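About Us

Hi, I'm Roswitha Stöckli, and Lunstead is my little bedding company!

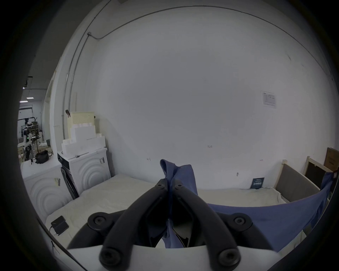
Blue cloth, pale sheet, and a bed with a light wood headboard post.

I started Lunstead in a spare room in Mendholm with $3000 and a sewing machine my aunt didn't want back. The plan was curtains. Then a neighbor asked if I could make her a fitted sheet that would stay on the corners of an extra-deep mattress, and I've been making beds (and unmaking them, and making them again) ever since.

We sell 2 lines. Auer is the crisp one, for people who like a bed that feels like a good shirt. Arden is softer and wrinkles if you so much as look at it – I sleep in Arden, so you can guess how I feel about ironing. Both come in plain colors only, and the blue is my favorite by a mile.

Before a new fabric goes in the shop it gets put on a bed, pulled off, washed, and put back on more times than I'd like to admit. Folding a fitted sheet is still a fight. My method is to find two corners, tuck one inside the other, and keep going until it looks like a rectangle or I need coffee.

Last June we packed order number 1029, a set of Auer pillowcases, and I did a small dance in the hallway. We ship twice a week and I still write the notes that go in the boxes, so please forgive the handwriting!

Got a mattress in an odd size? Send me the length, width and depth and I'll tell you what we can do.

Roswitha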